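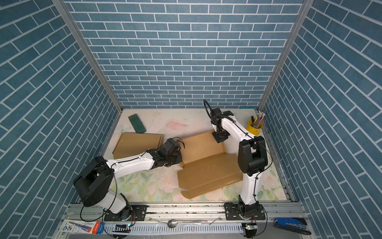 *A two-arm workcell at Lerano, with cardboard on the work surface.*

# About Lerano

Lerano teaches robots to do handwork. Our operators guide pairs of robot arms through everyday tasks, by remote control or by moving the arms directly, and we record each attempt from start to finish. The recordings are used by manufacturers, packaging firms and research groups that want a robot to learn from people who already know how the work is done.

The company began with 2 workcells in a rented unit on the Beseck industrial park. We now operate 13, all in the same building, which we have since taken over in full.

## What We Do

A client comes to us with a task. It may be folding a box, sorting stationery or clearing a table. Our staff first carry out the task by hand and write a short work instruction. An operator then performs it through the arms until the motion is steady, and recording begins.

Most of our tasks use two arms mounted on a common rail, each with its own gripper. Cardboard makes up a large share of our work. It bends, springs back and seldom lies the same way twice, and a robot that has been shown only one flat sheet will not cope with the next. Our operators are asked to vary the starting position of the material on every attempt and to keep everyday objects within the cell. Wall panels and table coverings are also changed between sets. Brick prints, floral prints and plain colors are all in regular use.

## How Demonstrations Are Given

We use two methods. In hand guiding, the operator takes hold of the arm and leads it through the motion. This suits short tasks and the first day of a new project. In remote operation, the operator sits at a station beside the cell and works a smaller pair of control arms, which the robot follows. Nearly all of our two-handed work is recorded this way.

Both methods are run through Fumix, the control and recording software written by our own engineers. Fumix logs joint positions, gripper state and video on a single clock. An operator can mark an attempt as complete, incomplete or discarded without leaving the seat. Incomplete attempts are kept where the client requests them — a dropped flap followed by a recovery is often of more use than a clean fold.

A standard order is 1,000 accepted demonstrations of one task. Our largest single order to date came to 3,171.

## Our Operators

Operators are employees of the company and are paid by the hour, never by the attempt. New operators train for three weeks before their recordings are included in a client delivery. No one remains at a control station for more than 50 minutes without a break, and operators rotate between tasks during each shift.

Many joined us from packing, sewing and assembly work. Prior experience with robots is not required.

## The Jin Program

Each September, Lerano opens the Jin Program to students from technical high schools and community colleges in the region. Participants spend one term with us, first learning to guide an arm by hand and later recording a task of their own choosing. Places are free of charge, and applications are made through the student's school.

## Visits and Inquiries

Prospective clients may visit the Beseck site by appointment. Tours are held on Monday at 10 a.m. and include time at a control station. Samples of the material to be handled are welcome and should be sent ahead of the visit — flat goods in particular should be packed so that they arrive without creases.

Inquiries about orders, employment and the Jin Program should be addressed to the Lerano front office.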